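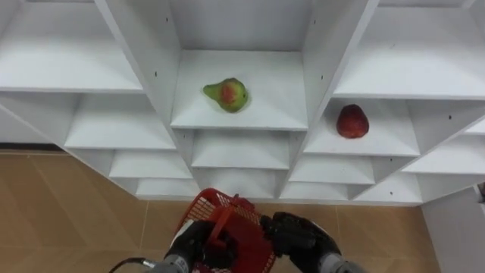 Minutes — Kernero picking service, review of trial offer
Wednesday, January 21, 2026, Midberg office

Present: Guðlaug Ragnarsson (chair), Fathima Haque, Hacer Eren, Iresha Seneviratne (minutes)
Apologies: Afroza Wickramasinghe

1. Previous minutes
Approved with one correction. The shelving order was placed by Hacer, not Fathima.

2. Offer from Ruvuton
Fathima went through the revised offer for the Kernero two-handed picker. The rental is now $684 a week, with a minimum term of six weeks. Support calls are included on weekdays only. Guðlaug asked whether weekend cover could be priced separately. Fathima to ask.

3. Trial tasks
The task list stays at 44 items. Fruit from open cubbies into a hand basket remains the first group, with pears and apples to start. Hacer wants soft fruit left out until Ruvuton confirms the grip settings in writing — agreed. Iresha noted that the upper and lower shelves should be scored separately, as the reach is different. Score sheet to be changed.

4. Baskets
Both hands are needed to hold the basket level, so the service has to state where it is set down before each pick. Ruvuton's manual does not cover this. Hacer to raise it.

5. Comparison with Miah
Miah's quote has not arrived. Decision held over.

Actions
Fathima — weekend cover price
Hacer — grip settings, basket set-down
Iresha — score sheet

Next meeting to be set by email.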